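Sports Medicine 2, Unit 6: Collapse on the Field

Welcome back, and what a unit to come back to! This is my favourite one to teach, and it's where the physiology you slogged through last term finally meets the grass.

Start with the rule for the whole unit. A player who goes down without contact and doesn't respond is treated as a cardiac arrest until shown otherwise. Jerking limbs don't change that. Brief seizure-like movement is common in the first moments of an arrest, and so is gasping, which is not normal breathing.

What to do
Call for help and send someone for the defibrillator.
Start compressions in the centre of the chest, 30 to 2 breaths if you're trained.
Pads on a bare, dry chest as soon as the unit arrives. Follow the prompts.
Keep going until the ambulance crew takes over.

Case for the tutorial: Nuscombe v Adinham, a preseason match with 11 a side and one trainer on the bench. Map out who runs where. Where does the ambulance get in, and who has the gate key? I love this exercise — every group finds a different hole in the plan.

Reading: the Brustov chapter on screening young athletes, first 15 pages. Have a go at the ECG traces too, they're great fun once the patterns start to jump out. 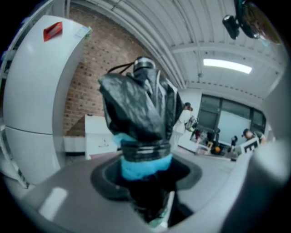 Tomomi Nishimura wrote back that her club keeps its defibrillator in a locked office during evening training, and asked whether the tutorial plan could cover training nights as well as matches.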